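Dradora Wrist View Kit

Two small cameras, two brackets, one cable loom and a recording program that starts with a single key. Designed by Malathi Sundaram and Ekow Lamptey, and we're pretty chuffed with how the second version has come out!

The kit suits most mid-sized arms with a two-finger gripper. Each camera sits behind the fingers and looks along them, so you see the handle of a tool the way the gripper meets it. Fitting takes 43 minutes the first time if you follow the printed guide, and a lot less after that. The brackets clamp on, so there's no drilling and you can move them to another arm when the job changes.

A screwdriver on a dark benchtop

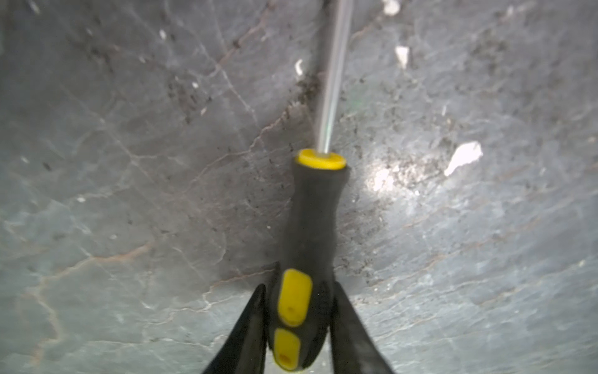
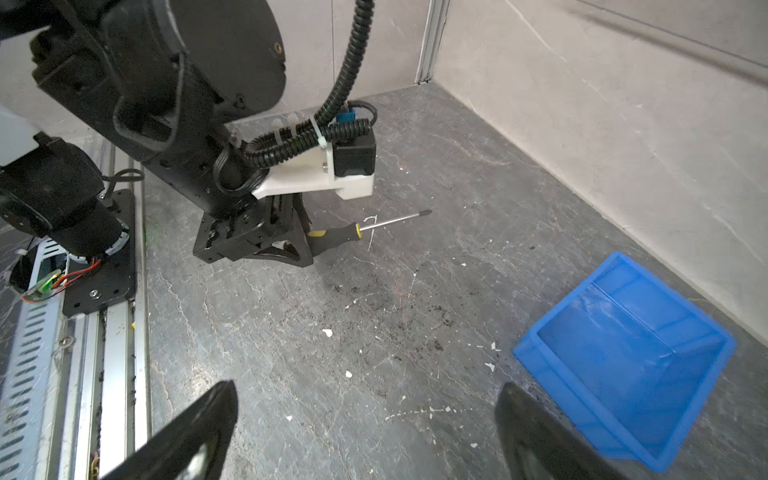
Focus is the thing we worked hardest on for this version. The old lens was sharp at arm's length and mushy up close, which made small tools a pain to review. The new one is set so the useful detail falls just past the fingertips – look at the first picture, where the fingers are soft but the fine cracks in the grey stone and the specks of grit beside the screwdriver come through nicely. Glare on shiny tops is still with us, and a desk lamp moved a little to one side does more for it than any setting in the software.

Recording runs at 30 frames a second from both cameras, with the arm's joint positions saved alongside. Ekow's favourite part is the replay window, where you can drag back and forth through a grasp and watch both views move together. Mine is the loom, which has proper strain relief now and plugs that only go in one way.

In the box: two cameras, two clamp brackets, loom, hex keys, lens cloth, printed guide. You'll need your own computer with two spare USB ports.

Price is $1,415 including the software, with no yearly fee. Spare brackets are $48 each. The next batch ships in January, and if your wrist is an odd shape send us a sketch with measurements before you order.

Page updated 13 August 2026 by Rajeshwari Poduval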